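자료실 > 발표 > 발표자 노트 > 시연 데이터 모으기
읽는 시간 6분

시연 데이터 모으기: Lelari 작업 중간 정리
발표자 노트, 2018년 4월
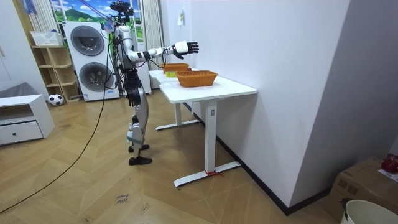

바구니 작업 수집 중. 책상 위에 주황 바구니 두 개, 팔은 먼 쪽 바구니 위.

(슬라이드 1. 인사 짧게. 바로 들어가기)

- Skondska 쪽에서 오신 분들 있음. 용어 풀어서 말할 것. "에피소드" = 시작 자세부터 끝 자세까지 한 번.
- 오늘은 모델 얘기 거의 안 함. 데이터 얘기만. 학습 곡선 질문 나오면 뒤로 미루기.
- 사진 띄워둔 채로 시작. 작업 자체는 단순함. 책상 위 물건 집기, 바구니에 넣기, 손 빼기. 끝.
- 단순한데 왜 오래 걸리냐 → 오늘 발표 내용 전부가 그 대답.

(슬라이드 2. 어디까지 왔나)

- 현재 쓸 수 있는 에피소드 거의 800개. "쓸 수 있는"에 힘 줘서 말하기.
- 2월에 모은 건 대부분 버림. 이유는 슬라이드 4에서. 여기서 길게 끌지 말 것 (리허설 때 여기서 시간 다 씀)
- 저장 형식은 Grero. 관절값, 손가락 명령, 영상, 작업 문장. 타임스탬프 하나로 맞춤.
- 작업 문장은 한 줄만. "노란 것을 먼 바구니에 넣기" 정도. 길게 쓴 문장은 사람마다 표현이 너무 달라서 나중에 다 줄였음.

(슬라이드 3. 방 꾸미기)

- 일부러 집처럼 꾸민 방. 세탁기, 선반, 커튼 다 그대로 둠. 흰 벽만 놓고 모은 데이터는 배경 바뀌면 바로 무너짐.
- 선반 옆 축구공도 치우지 말라고 했음. 배경 물건은 그냥 배경으로 들어가야 함.
- 단, 책상 위는 엄격하게. 바구니, 집을 물건, 그 외 금지. 커피컵 금지!! (웃음 나오면 잠깐 쉬기)
- 책상 높이: 세션 시작할 때 기록. 다리 쪽 버튼 패널 건드리면 높이가 달라질 수 있음. 한 번 기록 빼먹으면 그 세션 전체가 애매해짐.
- 바구니 위치는 매번 조금씩 옮김. 방향도. 처음엔 테이프로 자리 표시해놓고 했는데 그러면 정책이 자리를 외워버림. 테이프 다 뗌.
- 조명은 아직 답 없음. 커튼 닫고 모은 것, 연 것 섞어 두긴 했는데 비율이 안 맞음. 질문 받으면 솔직하게.

(슬라이드 4. 2월 데이터 왜 버렸나)

- 원인 첫째, 시작 자세. 조종자마다 제각각. 팔 든 채로 시작하는 사람, 내리고 시작하는 사람. 모델 입장에선 다른 작업.
- 지금은 두 팔 다 내린 상태에서 시작. 5초 정지 후 녹화 시작. 이 정지 구간은 학습 전에 잘라냄.
- 원인 둘째, 망설임. 바구니 위에서 손이 떠 있는 시간이 너무 김. 조종자가 깊이를 못 재서 그럼. 근데 모델은 그 망설임까지 배움. 바구니 위에서 멈춰 있는 로봇 보신 분들은 압니다.
- 해결: 조종 화면에 측면 영상 하나 더. 망설임 확 줄었음. 비용 얘기 나오면 카메라 한 대 값이라고만.
- 원인 셋째, 라벨. 성공/실패 두 칸밖에 없었음. 넣긴 넣었는데 바구니가 밀린 경우는? 걸쳐진 경우는? 다들 마음대로 찍음.
- 지금은 "성공 / 성공인데 지저분 / 실패 / 폐기". 지저분한 성공은 따로 모아둠. 나중에 쓸 데가 있을 듯.

(슬라이드 5. 케이블)

- 사진 다시 가리키기. 바닥에 긴 검은 선, 위에 하늘색 선.
- 선 정리 안 하면 두 가지가 생김. 발 걸림. 그리고 허리 돌릴 때 당겨지는 힘. 두번째가 더 골치. 영상엔 안 보이는데 토크 값에는 보임.
- 그래서 세션 전 점검에 넣음: 바닥 선은 발에서 멀리, 크게 휘어서. 팽팽하면 안 됨.
- 팔뚝에 감은 선도 확인. 손목 끝까지 돌려보고 당기는 느낌 있으면 다시 감기.
- 점검 순서는 Khalaf 쪽 문서에서 가져와서 우리 식으로 줄인 것. 출처 꼭 말할 것.

(슬라이드 6. 조종자 교육)

- 새 사람은 첫날 녹화 안 함. 그냥 만져보기만. 둘째 날부터 녹화, 대신 첫 세션은 무조건 폐기.
- 조종자 6명이 돌아가면서 함. 한 사람 것만 모으면 그 사람 버릇을 배움. 그렇다고 너무 많으면 분포가 지저분. 이 숫자가 정답이라는 말은 아님 (꼭 덧붙이기)
- 한 세션 길게 하지 말 것. 뒤로 갈수록 동작이 커지고 대충 던져넣음. 그래프 보여주기. x축 설명 잊지 말고.
- 실패해도 끊지 않기. 떨어뜨렸으면 다시 집는 것까지 한 에피소드. 복구 동작이 제일 귀한데 초반엔 전부 끊어서 하나도 안 남았음. 제일 아까운 부분.
- 일부러 실패 만드는 건? 해봤는데 티가 남. 사람이 연기하면 손 속도부터 다름. 자연스러운 실패만 씀.

(슬라이드 7. 물건 고르기)

- 가볍고 눌려도 되는 것부터. 작고 노란 거, 빨간 거. 색 뚜렷한 걸로 시작한 건 편하자고 한 거 맞음.
- 그런데 색으로만 구분하는 문제 생김. 노란 것 하면 모양 안 보고 노란색만 찾아감. 주황 바구니까지 헷갈린 적 있음.
- 지금은 같은 색 다른 모양을 한 세션에 같이 씀. 회색 물건도 추가하는중. 아직 적음.
- 무거운 물건은 손가락 쪽 힘 제한 때문에 보류.
- 왼손 데이터 부족. 많이 부족. 사진에서도 왼팔은 내려가 있음. 조종자들이 편한 손만 씀. 작업 문장에 손을 지정하는 걸로 바꿀 예정.

(슬라이드 8. 검수)

- 검수는 녹화한 사람 말고 다른 사람이. 무조건.
- 두 배속으로 보면 놓침. 한번 해봤다가 프레임 빠진 에피소드가 통째로 들어감. 정속으로.
- 자동 검사: 타임스탬프 끊김, 관절값 튐, 영상 길이. 나머지는 사람 눈.
- 검수 메모는 짧아도 남기기. "이상함" 한 단어만 써 놓은 메모가 제일 싫음.

(슬라이드 9. 다음)

- 바구니 하나 더 추가. 책상 말고 선반에 넣는 작업. 세탁기 문 여는 건 그 다음, 약속하지 말것.
- 조명 비율 맞추기. 왼손. 회색 물건.
- Skondska 방에서도 같은 작업 그대로 모아보기로 얘기 중. 방이 다르면 어디서부터 깨지는지 보고 싶음.
- 공개 여부 질문 나오면: 형식은 공유 가능, 영상은 검토중.

(시간 남으면) 망설임 긴 에피소드랑 지금 에피소드 나란히 재생. 소리 끄고. 영상 파일 노트북 바탕화면에 복사해뒀는지 확인
(시간 없으면) 7번 건너뛰고 8번으로. 9번은 꼭 하기.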